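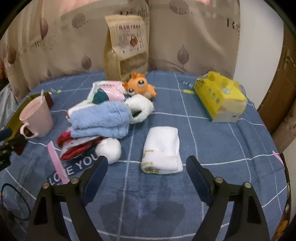

Bristeck and District Chess League
Minutes of the Autumn General Meeting

29th November
Posted by Lorraine Rowbotham, League Secretary

The meeting was held in the upstairs room at the Flovenmont club and opened at half past two. The President took the chair. Delegates attended from Bristeck Town, Flovenmont, Rakent, the University and the Railway club. Apologies were received from the Grading Officer and from the Flovenmont second team captain. The Secretary took the minutes.

1. Minutes of the previous meeting

The minutes of the July meeting were taken as read. Rakent asked that item 6 be corrected to show that their delegate had abstained on the vote about reserve players, and had not voted against. The correction was agreed and the minutes were signed.

2. Matters arising

The Secretary had written to the county association about the overlap between county match days and the league's weekend rapidplay. A reply had been received stating that the county dates were fixed for the present season but that the league would be consulted before the next list was drawn up. The Secretary was asked to write again in the spring.

The missing box of digital clocks, reported in July, had been found in the cupboard at the University and returned to the equipment store. Two of the clocks needed new batteries and one would not hold its settings. It was agreed to dispose of the faulty clock.

3. Finance

The accounts to the end of October were circulated. The balance stood at £3436. All clubs had paid their team fees except the Railway club, whose delegate stated that a cheque had been posted. Spending on trophies and engraving had been £389, a rise on last season which was explained by the repair to the base of the Lüthi Cup. Bristeck Town asked whether the engraving might be put out to other firms before next summer. This was agreed.

A proposal from Flovenmont to reduce the fee for a club's third and later teams was discussed at some length. The University supported the proposal on the ground that additional teams gave newer players regular games. Rakent considered that any reduction should apply equally to clubs entering one team only. No vote was taken. Flovenmont undertook to bring a written proposal to the Annual General Meeting.

4. Report on the season to date

Division One had been played without postponements. In Division Two there had been three, of which one remained to be rearranged (Rakent B against Railway). The captains were reminded that a new date must be agreed within a fortnight of the original fixture and notified to the Results Officer by both sides.

The Results Officer reported that several match cards had been sent in without board colours or with first names missing. Such cards could not be submitted for rating until corrected. Captains were asked to use the current card and to enter players' names as they appear on the rating list.

5. Dispute: Flovenmont A v Bristeck Town A, board 3

The Chair stated that the matter had been referred to the meeting under the league rules and invited each club to give its account. The facts were largely agreed. In a rook ending with both players short of time, White had stopped the clocks and claimed a draw by threefold repetition. The score sheet was incomplete, White having ceased to record a few moves before the claim. Black disputed that the same player had been to move on each occasion. The captains had been unable to reconstruct the position and the game had been left unfinished, with the match otherwise level.

Bristeck Town submitted that the claim could not stand without a full score and that their player should have been awarded the extra time allowed for an incorrect claim, after which play should have gone on. Flovenmont submitted that their player had been entitled to stop recording under the time control in use and that Black had made no attempt to win the ending.

After discussion the delegates of the two clubs withdrew. The remaining delegates found that the claim had not been proved but that the captains had acted in good faith, and that play could not fairly be resumed from a position on which the players did not agree. It was resolved that the game be recorded as a draw for the purposes of the match and not submitted for rating. The two delegates returned and were informed of the decision. Both accepted it.

The University asked that guidance on claims in the absence of an arbiter be issued to all captains. The Secretary agreed to prepare a single page for this purpose before the second half of the season.

6. Lüthi Cup

The draw for the second round was made by the Chair. Rakent will play the University, with the University at home. Flovenmont will play Bristeck Town, with Flovenmont at home. The Railway club received a bye. Matches are to be completed by the end of January.

It was confirmed that the handicap will continue to be worked out from the rating list in force at the start of the season, and that a player who has appeared for one club in the competition may not appear for another.

7. Weekend rapidplay

The Bristeck Rapidplay had attracted more than 70 entries and had covered its costs. The hall had been satisfactory, though the lighting at the rear was poor and the analysis room had been too close to the playing area. Complaints had been received about noise during the fourth round. It was agreed that next year the bookstall should be moved to the foyer and analysis kept to the side room.

The Secretary recorded the thanks of the league to the arbiters and to those who had stayed behind to pack away the sets.

8. Junior chess

Rakent reported that its junior evening had moved to an earlier start and that attendance had improved. The club wished to enter a junior team in Division Three next season and asked whether its home matches could begin before seven o'clock. The meeting was in favour in principle, provided that visiting clubs were told of the start time when fixtures were issued. The Fixtures Officer will consider the matter.

9. Any other business

The University gave notice that its usual room will be closed during the first week of January and that its home match that week will be played at the Railway club.

Bristeck Town asked that captains check that mobile telephones are switched off before clocks are started. The Chair endorsed the request.

10. Next meeting

The Annual General Meeting will be held in July at a venue to be confirmed. Motions should reach the Secretary in writing no later than five weeks beforehand.

The meeting closed at ten minutes to five.

Related items
Lüthi Cup: first round results
Division Two table and outstanding fixtures
Bristeck Rapidplay: final standings
League rules and match card
Minutes of the July meeting (corrected)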